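Home News Around Town Home & Garden Letters Contact
Search this site Go

Jurneck laundromat gets a new lease, and a new boiler to go with it

14 comments Share Save

Well, the Sindutmont Wash House is staying put, and I'm as happy as anybody on my side of Jurneck, because my washing machine died in January and I've been hauling bags over there ever since.

The word had been going around all winter that the place was done for. The old lease on the building ran out at New Year's, the sign in the window said "hours may change," and then one week the whole back row of dryers was taped off and people started assuming the worst (me included, I told at least three neighbors it was closing, so sorry about that). But Ka-ming Siu, who has run the place for as long as I've lived in town, signed a new lease with the building's owners and it's good for 5 years.

"I had the pen in my hand for a good long time," Siu told me, over the noise of a spin cycle. "It's a lot of quarters."

The taped-off dryers, by the way, had nothing to do with the lease. The old boiler was leaking into the wall behind them, and they had to come out so the plumber could get in there. The new boiler went in a few weeks back and I can report that a hot wash is hot again. For a while there I was paying for hot and getting something closer to bathwater after the kids have been in it.

So what's changing? Prices, a little. The small washers stay the same through the summer. The big ones, the kind you can fit a comforter in, go up by a quarter. Dryers give you a slightly shorter run for your money, and Siu was pretty upfront about that when I asked. There's a handwritten chart taped up by the change machine if you want to do the math before you load.

The hours are changing too. Doors open at 6 a.m. now, an hour earlier than before, mostly for the folks coming off the night shift at the bakery on Gebru Street. Last wash is still at 8 in the evening, and please, please don't be the person who walks in at ten to eight with four bags. I've been that person. You get a look.

The part I'm most excited about is the drop-off service, which Jurneck hasn't had since the dry cleaner on the corner closed. Fung-ping Kan is running it out of the front counter. You bring your stuff in before noon, it gets washed, dried and folded, and you pick it up the next morning. It's priced by the pound, with a minimum, and she'll do bedding but she won't do anything with sequins (she was very firm on the sequins!). She also asked me to tell everybody to check their pockets. Pens are the big one. Lip balm is a close second, and apparently lip balm is worse, as it goes clear in the dryer and you don't see the spots until everything's cool.

I asked her for tips while I had her, because I'm nosy and because my own towels have been coming out like cardboard. She says I'm using too much detergent. Everybody is, according to her. Half the cap, and skip the softener on towels completely. I tried it this past week and okay, fine, she's right, they're better. She's also got opinions about what you carry your clothes in. Plastic cracks at the handles. Cloth bags are good for the walk over but bad for the walk back, since everything you just folded slides down into a lump. She's a fan of the old-fashioned woven kind with a solid rim, lined with a pillowcase so nothing snags on it.

Some people were worried that the bulletin board would go when the front got rearranged for the counter. It's still up, moved over next to the soap machine. There's a room for rent on Vutimley Road on it right now, a lost gray cat, and somebody offering accordion lessons. The bench outside is getting fixed as well, though Siu wouldn't promise me when, and I know better than to push. The bus shelter across the street is a whole other story and I'll get into that another time.

If you've got a punch card from the old days, hang on to it, they're still honoring them. Mine has one punch left and I'm weirdly attached to it.

One more thing, for those of you who park out front: the two spaces nearest the door are 20-minute spaces now. The signs are already up and the tickets are real, ask my brother-in-law. There's plenty of room around back off the alley, and the back door is unlocked any time the lights are on.

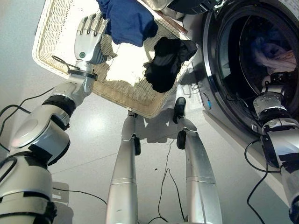
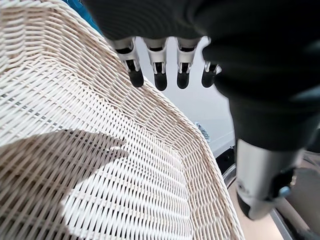
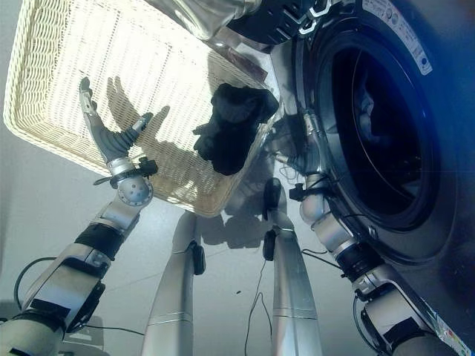 White wicker, up close.

Page last changed: January, 4:40 p.m.

A couple of you wrote in after the first version of this went up to ask about the drop-off minimum. I went back and checked, and a normal family load will clear it easily. If you're only bringing a few shirts, you pay the minimum anyway, so you might as well throw in the sheets. Comforters count as their own load and need an extra day. And yes, you can leave your own detergent with your bag if somebody in your house has sensitive skin. Just put your name on the bottle.

Comments (14) Share this story Back to Around Town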